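Ticket 360 - table still marking
Opened by: Padmavathi Mathew
Status: open

Hi Emil, me again about the Nollus table! I wiped the whole top with the Rai cleaner, waited 40 minutes and wiped it again with plain water. The sticky patch by the window end is better, but I can still feel it when I slide paper across - so annoying. Should I do a third round, or switch to the Proner stuff?

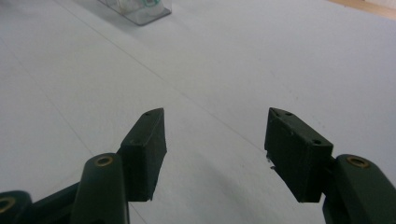

Tabletop, pale white-gray finish

I'm in until 2 on Friday if you want to come and feel it yourself. Please bring a clean cloth, mine are all in the wash!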